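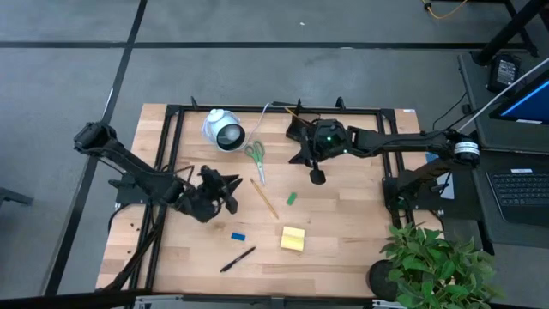
Rehema Wanyama는 우리가 대여 문의를 받기 시작한 첫 주에 메일을 보내, 그리퍼 두 종류를 같은 작업대에서 비교해 볼 수 없다면 카탈로그를 아무리 읽어도 고를 수가 없다고 했습니다. 손가락 모양이 조금만 달라도 연필 한 자루 집는 일이 전혀 다른 일이 되더라는 말도 덧붙이셨고요. 그 메일을 읽고 한참 고개를 끄덕였고, 결국 그 말씀대로 만든 것이 Tenetti 양팔 비교 작업대입니다.

Tenetti 양팔 비교 작업대
대여 및 판매 / Rindavbridge 공급

Tenetti는 나무 상판을 검은 금속 프로파일 프레임으로 두르고, 좌우 레일에 로봇 팔을 한 대씩 올린 작업대입니다. 두 팔에 서로 다른 그리퍼를 달아 놓고 같은 물건을 번갈아 집어 보시면 됩니다. 책상 위에 늘 굴러다니는 가위, 마커, 점착 메모지, 작은 블록 같은 것들이면 충분해요. 거창한 시험편을 준비하실 필요는 없고, 오히려 평소 쓰시는 물건을 한 줌 가져오시는 편이 저희도 반갑습니다(지난 11월에는 단추만 한 봉지 들고 오신 분도 계셨답니다!).

저희가 써 보면서 느낀 점을 조금 적어 둘게요. 납작한 메모지는 어느 그리퍼로도 만만치 않습니다. 손가락 끝이 상판에 닿는 각도를 아주 조금씩 바꿔 가며 맞추셔야 하고, 처음 오신 분들은 대개 여기서 시간을 제일 많이 쓰십니다. 연필과 마커는 비스듬히 놓고 시작해 보세요. 손목을 돌리는 버릇이 팔마다 달라서 비교하는 재미가 있습니다. 가위는 손잡이 쪽을 잡을지 날 쪽을 잡을지 먼저 정해 두시고, 두 팔 모두 같은 방법으로 해 보셔야 기록이 깔끔하게 남습니다.

기본 구성
상판과 프레임 일체
로봇 팔 2대, 좌우 레일 고정
그리퍼 2종(주문할 때 선택)
레일용 클램프 브래킷
제어 소프트웨어 Sala, 기록 보기 화면 포함

Sala는 집기를 시도할 때마다 시각과 관절값, 그리퍼 벌림 정도를 한 줄씩 남깁니다. 저희 시연장 기록은 지금까지 3,693회가 쌓였고, 구매하신 분께는 이 기록도 함께 드립니다. 성공한 것만 골라 담지 않았으니 실패한 줄도 편하게 들여다봐 주세요.

선택 품목
Gillby 손가락 세트: 끝 모양이 다른 손가락 4쌍. 교체할 때는 전원을 내리고, 나사를 조인 다음 Sala에서 영점을 다시 잡아 주세요.
카메라 거치대: 상판을 위에서 내려다보는 높이로 맞춰 드립니다.

대여 안내
대여 기간은 최장 90일이며, 설치와 첫 영점 조정은 저희가 찾아가서 해 드립니다. 케이블이 프레임 옆으로 내려오니 작업대 좌우에 사람이 지나다닐 만한 자리를 남겨 주시면 좋겠습니다. 제어용 컴퓨터를 둘 책상도 팔이 보이는 쪽에 하나 마련해 주세요. 카펫 위에 놓으셔도 괜찮은데, 수평만은 설치하는 날 같이 확인하시지요.

시연 예약과 견적은 Gianni Ruggiero에게 문의해 주세요. 내선 213번이고, 오전 10시부터 받습니다. 어떤 물건을 집어 보고 싶으신지 미리 알려 주시면 거기에 맞는 손가락을 달아 놓고 기다리겠습니다.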